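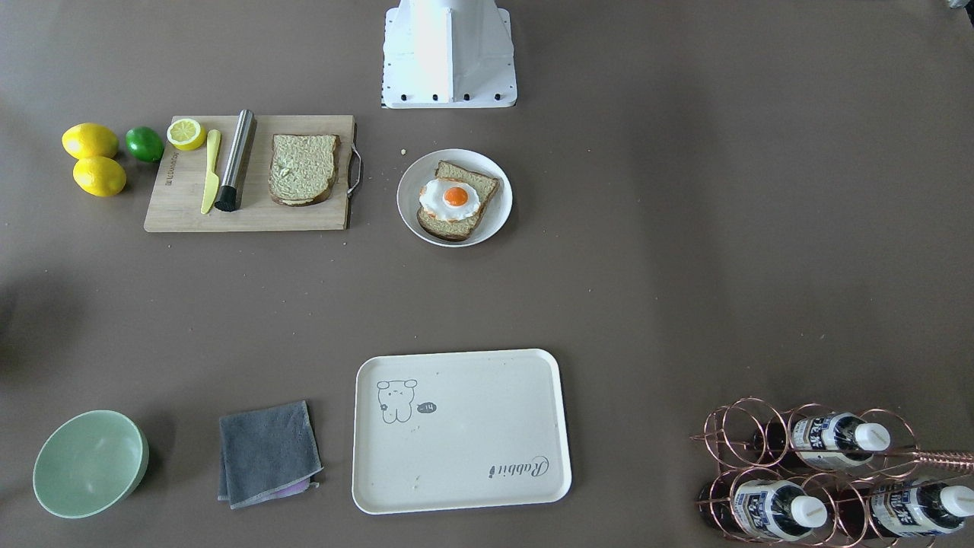
Laut Hinrichs ist der Roboter beim Besuchstermin mitten in der Vorführung stehen geblieben, habe dann "überlegt", und zwar so lange, dass die Gäste angefangen hätten, ihm Ratschläge zu geben. Man wünsche sich bis zum nächsten Termin weniger Überlegung.

**Ticket:** 261
**Eröffnet:** 20. Dezember 2025
**Anlage:** Voltgate, Tischzelle Frühstück
**Software:** Stemska, Objekterkennung
**Priorität:** mittel (Hinrichs: hoch)
**Status:** in Arbeit

### Fehlerbild

Ablauf laut Programmzettel: Toast mit Spiegelei auf dem Teller bleibt liegen, Zitrone vom Brett in die mintgrüne Schale, danach Tuch aufnehmen. Über 40 Gäste im Raum. Die Zitrone ging zweimal gut. Beim dritten Durchlauf fuhr der Arm über die Tischmitte, hielt an und meldete "Zielobjekt mehrdeutig". Nach Quittieren dieselbe Meldung. Nach dem zweiten Quittieren auch, nur mit Applaus.

Der Moderator hat die Pause mit einem Vortrag über Sicherheitskonzepte überbrückt. Der Vortrag steht nicht im Programmzettel und ist dem Vernehmen nach gut angekommen.

### Was schon probiert wurde

- Neustart der Zelle. Ohne Wirkung.
- Neustart von Stemska allein. Ohne Wirkung, aber mit neuer Fehlernummer.
- Licht über dem Tisch von Automatik auf fest gestellt. Meldung kam später, sie kam aber.
- Zitronen getauscht. Auf Wunsch eines Gastes, wurde mitprotokolliert.

### Rückfrage Kernen

Kernen bittet um ein Bild aus der Handgelenkkamera und den Wert für die Mindestgröße der Objekte. Außerdem die Frage, ob jemand vor der Vorführung den Tisch abgewischt hat.

### Antwort vor Ort

Bild hängt an. Mindestgröße steht auf null. Wer das eingetragen hat, lässt sich im Protokoll nicht feststellen, dort steht als Benutzer "demo". Zur Wischfrage liegen widersprüchliche Angaben vor.
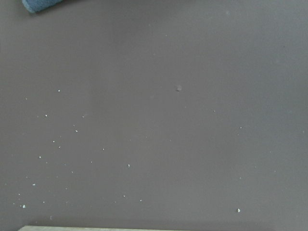
*Anlage 2: Handgelenkkamera, Tischfläche mit Krümeln.*

### Befund Kernen

Stemska legt bei Mindestgröße null für jeden hellen Fleck einen Kandidaten an. Der Brocken unten rechts hat eine saubere Kontur und bekommt dafür eine Bewertung, auf die manche Zitrone stolz wäre. Auch die kleine graue Erhebung nahe der Bildmitte steht in der Liste, als "Objekt, unbekannt, greifbar". Vom Greifversuch wird abgeraten, bis geklärt ist, ob sie zum Tisch gehört.

Die Auswertung wartet höchstens 800 ms auf eine eindeutige Rangfolge und bricht dann ab. Das ist so gewollt. Die Zelle hat sich also vollkommen korrekt blamiert.

Nebenbefund: Der Schriftzug "Rabbit" auf dem Tablett steht von der festen Kamera aus auf dem Kopf. Für die Erkennung egal. Hinrichs hat trotzdem gefragt, ob das Tablett so herum gehört. Bitte beim Aufbau klären, hier ist es das falsche Ticket.

### Maßnahmen

1. Mindestfläche in Stemska auf 2000 Pixel setzen und die Einstellung für den Benutzer "demo" sperren.
2. Tisch vor jedem Durchlauf abwischen, auch zwischen zwei Durchläufen. Das Brot bleibt im Programm, Hinrichs besteht darauf.
3. Bei "Zielobjekt mehrdeutig" fährt der Arm künftig in die Grundstellung. Bisher blieb er über dem Tisch hängen, was von der zweiten Reihe aus nach Gewissensprüfung aussah.
4. Graue Erhebung mit dem Fingernagel prüfen. Ergebnis bitte hier eintragen.

### Nachtrag

Punkt 1 ist eingespielt. Probelauf mit absichtlich ungewischtem Tisch: Zitrone in der Schale, keine Meldung. Tuch aufgenommen, allerdings samt dem helllila Tuch darunter. Dafür gibt es ein eigenes Ticket, sobald jemand entschieden hat, ob das ein Fehler ist oder eine Zugabe.

Punkt 4 offen. Der Fingernagel ist im Urlaub.

Hinrichs möchte die Vorführung beim Tag der offenen Tür im August wiederholen und fragt an, ob der Vortrag über Sicherheitskonzepte dann wieder dabei ist. Weitergeleitet an Voltgate.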